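Bench notebook, handheld gripper work
12 October 2022
Equipment plan for next year, first pass

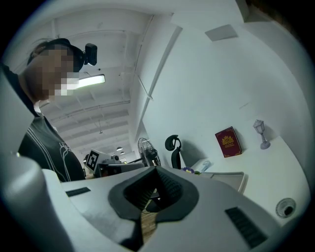
The equipment request is due in November and I want the numbers settled before then, so this entry is mostly budget with a few bench notes mixed in. Prices are from the Sultance quote and the Yusof catalog. All before tax and freight.

Starting point. The handheld units are the bottleneck. The robot arm sits idle while we wait on data, and the data waits on whichever handheld is working that day. A second arm is the expensive way to fix the wrong problem. I am taking it off the list for this cycle and moving the money to handhelds, spare jaws and head camera mounts.

Handheld grippers
Request is for 14 units, the bulk for the Vullville site and the rest for here. The shell is the cheap part. Most of the unit cost is the camera, the lens and the trigger linkage. Two options:

a) Buy assembled from Sultance. Lead time is long and they will not quote a firm ship date until the order is placed. Calibration is done at their end and has to be repeated here anyway.

b) Buy the linkage and camera, print the shells ourselves. Cheaper per unit, but it takes the printer for weeks and somebody has to do the fitting. The last set we printed had play in the hinge and two of the shells were scrapped.

Leaning toward (a) for the units going to Vullville and (b) for ours, where we can rework them on the bench. Mixed fleet is a nuisance for calibration files. Need to check whether the offsets between jaw and camera are close enough to share one file. I suspect not.

Jaws
Black rubbery V jaw with the ribbed inner faces is the standard going forward. The flat jaw can be retired once existing stock is used up. Skutau sells the V jaw as a replacement part at 26 dollars each, no discount below 100 pieces. Order 125. That gets the price break and covers replacements plus a reserve. Wear is at the ribs near the bottom of the V, where thin objects end up. Log jaw changes against the unit serial number from now on. The current log only gives the date, so there is no way to work out hours per jaw, and the 125 is partly guesswork.

Grip pads come with the shell in option (a). For option (b) they are a separate line and I missed them last year. Two pads per unit, different sizes. Add a spare set for every unit.

Head cameras
The strap mount with the small module forward at the forehead gives a usable second view. Complaints so far are about pressure on the forehead after a long session and slip when looking down at the desk. Check if Yusof has a wider strap before ordering more of the same. Cost difference should be small. If the wider strap exists, order it for everything, including replacements for the straps already in use. Straps get washed or swapped between wearers, so budget at least two per camera.

Still undecided whether every handheld needs a matching head camera. For desk tasks the wrist view alone was enough for training in the last comparison. For anything where the wearer turns around or walks, the head view helped. Put it down as one head camera per two handhelds and revisit.

Marker boards
The upright board on the desk works, with conditions. It has to be visible at the start of each recording, and it has to stay where it was put. Boards on printed paper warped over the summer. Ask for rigid boards, matte face. Glossy face picks up the long fluorescent fixtures overhead and the corners drop out of detection. At 151 dollars per rigid board this is a larger line than I expected. Two for here, two for Vullville. Get a price for having the pattern printed direct on aluminum panel by a sign shop, then compare flatness with a straightedge before committing.

Storage and compute
Not in this request. It goes under the shared IT line. Note for whoever writes that line: adding handhelds multiplies the upload load as well, and the network drop at Vullville is the slow one. Copying drives by hand is fine for the first month or two and should not be planned as the permanent method.

Room
No furniture this cycle. Desks and chairs are adequate. Would like cable trunking along the wall side and power at desk height, but that is a facilities request on their own form. Lighting can stay as is if the marker boards go matte.

Priority if the request gets cut
1. V jaws and pads (work stops without them)
2. Handhelds, ours first, then Vullville
3. Rigid marker boards
4. Head cameras and wide straps

Open items
- Firm lead time from Sultance, in writing
- Yusof: wide strap, part number and price
- Skutau: confirm the V jaw fits the older linkage without the adapter
- Sign shop quote for aluminum boards
- Measure jaw to camera offset on one assembled unit and one printed unit, same fixture, same day
- Find out if freight to Vullville is charged to us or to the site

Shell reprint started this afternoon with thicker walls at the hinge boss. If the play is gone, the case for option (b) gets better and the split above should be redone before the request goes in.

Last updated: same day, freight item added
Contact: bench notebook maintainers | © Equipment and Bench Group | Back to top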